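Fosstead (director's cut, Blu-ray)
Review by Hooman Soltani
Posted 19 Nov 2025

I saw Fosstead for the first time on a rented tape, when I was too young for it, and I remembered only two things: the flooded cellar and the sound the stairs make. So I was a little afraid to watch it again. Horror films from your childhood are often smaller when you come back.

Story:
A land surveyor named Pakzad comes to the village of Osham in April to measure a valley that will be put under water. The people are polite to him, but they will not say the name of the upper farm. When his maps begin to show a house that he did not draw, he goes up there to look, and of course he should have gone home.

What I think:
The first hour is very good. The director lets the camera stay on doors and fields for a long time, and the music is almost absent. There is a dinner where everyone stops eating at the same moment, and I had to pause the disc and walk through my apartment before I could continue. The lead actor is stiff, but a surveyor may be stiff, I think, and it helps him later when he must lose his calm.

The second half is weaker. The new cut puts back the whole subplot with the priest, and I understand why it was removed in the first place. He explains the curse, then he explains it again to the sister. The creature is also shown too early now. In the old version we had only its hand on the window until the last ten minutes, and this was enough for me.

The ending has changed too. I will not spoil it, but the final shot is now inside the house, and it is much sadder.

The disc:
The picture is clean and dark in the right way, with real grain. The sound is only stereo. You get one commentary track, a short interview with the editor and a booklet, which has some spelling mistakes. It is a limited edition of 2,000 copies and mine is number 863. For this price I wanted the theatrical cut also – it is not included, and for me this is the biggest fault of the release.

Verdict:
Buy it if you already love the film. If you have never seen it, try to find the old version first.

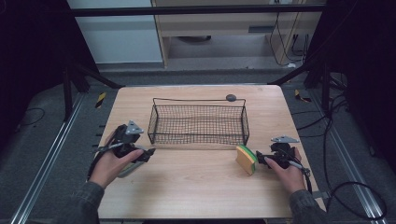 Ineke Wouters: I don't agree about the priest. Without him the sister has no reason to go back to the cellar, and that always bothered me in the short version. You are right about the creature, though. I still prefer the hand on the window. Does the commentary say why they changed it?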